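Incidencia: la mano tiembla al cerrar durante la enseñanza por teleoperación
Estado: resuelta (con reservas del solicitante)
Abierta por: Omprakash Pathak, célula Bisht
Asignada a: Pramila Chaudhary

Omprakash Pathak, 9:40
Al enseñar la tarea de la caja con el guante Zokton, los dedos tiemblan en cuanto empiezo a cerrar. Con la mano abierta, ni un temblor. Llevo 20 demostraciones y en todas parece que la mano ha tomado demasiado café. He reiniciado el guante, el controlador y, por si acaso, mi actitud.

Pramila Chaudhary, 10:15
¿Pasa también moviendo el brazo a mano, sin guante? ¿Y qué versión de Wita tienes?

Omprakash Pathak, 10:50
A mano va fino. Wita 2, la que nos instalaron en febrero con la promesa de que no notaríamos nada.

Pramila Chaudhary, 11:05
Entonces los dedos están bien y el problema viene del guante. Mándame el registro de una demostración y una captura de la cámara de muñeca justo antes de cerrar.

Omprakash Pathak, 11:30
Registro adjunto. Captura:

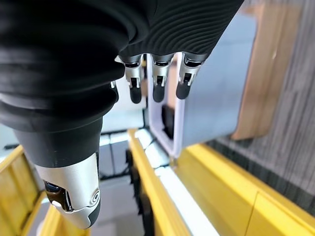

Cámara de muñeca: dedos sobre la boca del recipiente blanco, pulgar separado.

Pramila Chaudhary, 12:20
La posición me vale, no toques la caja. En el registro, la señal del pulgar oscila y arrastra a los demás dedos. El filtro del guante está en 2,000, que es el valor de fábrica y no le sirve a nadie que yo conozca. Pasos:
Cierra la sesión de enseñanza.
En Clelo, abre el perfil del guante y baja la ganancia a 70.
Recalibra con la palma apoyada en la mesa. Apoyada de verdad, no en espíritu.
Graba una demostración nueva y borra las anteriores, que si no el modelo aprenderá a temblar con gran fidelidad.

Omprakash Pathak, 13:10
Hecho. Cierra sin temblar. Ahora va un poco por detrás de mi mano, como si se lo pensara.

Pramila Chaudhary, 13:25
Es el retardo del filtro. Cierra más despacio y no se notará. Doy la incidencia por resuelta.

Omprakash Pathak, 13:30
Conste que las 20 demostraciones borradas eran mi mañana entera.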